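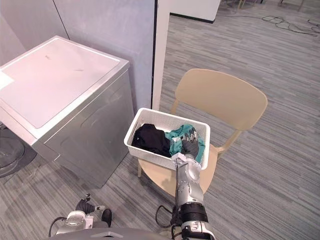

FOR IMMEDIATE RELEASE
30 November 2019

Haromine announce second album, Masen

The electronic duo Haromine will release their second album, Masen, through Strachan Records early next year. The album has eight tracks and will be issued on vinyl, on CD and as a download. Pre-orders open today through the label's own shop and through independent record shops.

Haromine are Baldur Arnardóttir (synthesisers, tape, programming) and Fraser Laing (bass guitar, percussion, voice). Masen was recorded in August at a rented hall in Matdale and mixed by Laing in the weeks that followed. Both members share the writing credits on all tracks.

The basic parts were played live, with bass and synthesiser recorded at the same time and no click track. Tempo therefore drifts slightly within most of the pieces. Edits were limited to the removal of count-ins and, on the closing track, a shortened ending. Vocals appear on two tracks and were recorded separately with a single ribbon microphone placed at the far end of the hall.

"We had a fixed period in the hall and a short list of equipment," said Arnardóttir. "The synthesiser lines were written on site. If a part needed more than one overdub we dropped it and moved to the next one."

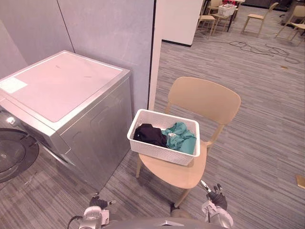
Percussion on Masen was assembled from contact microphone recordings as well as from a conventional floor tom and snare. The sources include a radiator, a metal stair rail and several household appliances. Each sound was recorded dry, transferred to quarter-inch tape and played back at half speed before being loaded into a sampler. The low, short note which opens the third track, "Partition", comes from the side panel of a washing machine, a silver front loader of the kind shown, struck with a felt beater near the middle of the panel. The same machine's spin cycle was recorded for the track's final section, where it runs beneath the bass at low volume. No artificial reverb was added to these parts.

The album was cut at 45 rpm across two discs to allow for the low-frequency content. The vinyl edition comes in a plain card outer sleeve with printed inner sleeves, and includes a download code. The CD edition has the same running order. A high-resolution download will be available from the day of release.

"The first album was made on a computer over a long period, and the arrangements were dense," said Laing. "This one has fewer parts. Most of the mixing time went on the balance between the bass and the lower percussion, which occupy much the same range."

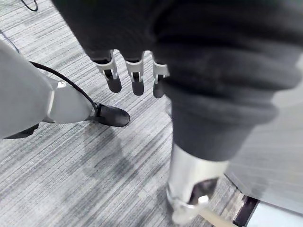 Dark grey fabric in heavy folds, with a rounded hem.

Haromine will tour the album in the spring with some 13 dates in the United Kingdom and Ireland. The live arrangement uses four loudspeakers, with percussion samples sent to the rear pair and all other sources to the front. Venues with a fixed stereo system will receive an alternative mix. Dates, venues and support acts will be confirmed by the label in a separate announcement.

Track listing for Masen:

Intake
Lower Field
Partition
Matdale
Slow Relay
Carrier
Hall, Night
Return Path

Review copies are available to press and radio on request as a download or CD. Vinyl copies for review are limited. Requests for interviews with either member, and for stems for radio sessions, should be sent to the Strachan Records press office with the name of the publication or programme and the intended date of use.

ENDS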